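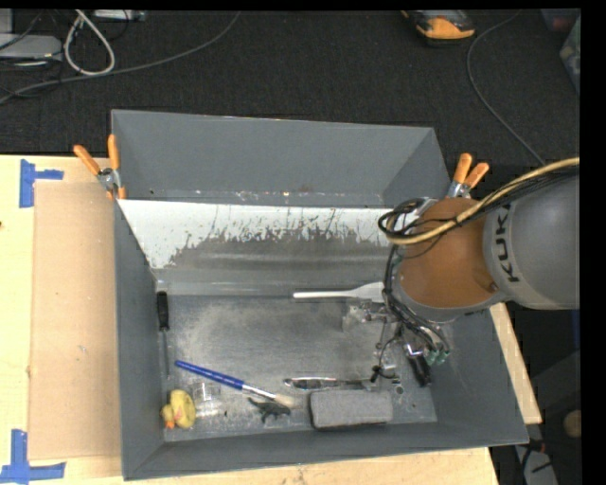
## Lumbao says new lunch trays will cut waste. Where are the numbers?

Lumbao's school meals office wants to swap the old one-size lunch for a "pick your own" line at 6 schools when classes start again in January. The plan comes from Workard, a food service firm that says children throw out less when they choose what goes on the tray.

That may be true. The trouble is how little the town has been shown. Workard's claim of a 30 percent drop in waste rests on one trial at Drarnotura Elementary, where 400 children eat lunch each day. The trial ran for two weeks in December, and one of those weeks had a pizza day and a holiday dinner in it. Children tend to finish pizza.

The firm weighed the scraps itself. It did not weigh the food left on the serving line at the end of lunch, and a cook at the school told us there was plenty of it most days. Green beans went back to the kitchen by the pan. If food is dumped before it reaches a tray, it still ends up in the trash, and the town still pays for it.

Severino Urquijo has two children at Drarnotura and sat through the meeting where the plan was laid out. "They had a nice chart," he said. "I asked what the waste was in October and they said they'd get back to me." He was still waiting when we spoke to him.

Cost is another soft spot. Each lunch would go up by 35 cents, and the meals office says savings on food will cover it. It would not say how long that should take. Workard's offer also ties the schools to Zoterico, its ordering software, for as long as the deal lasts -- and the fee for that is on a separate sheet the office has not released.

A spokesperson for Workard said the firm "stands by the results" and would share more data once the new line is running. Parents might like to see it sooner than that.

The school board takes up the plan at 7 p.m. in the Drarnotura gym. Public comment comes first, and speakers need to sign in at the door.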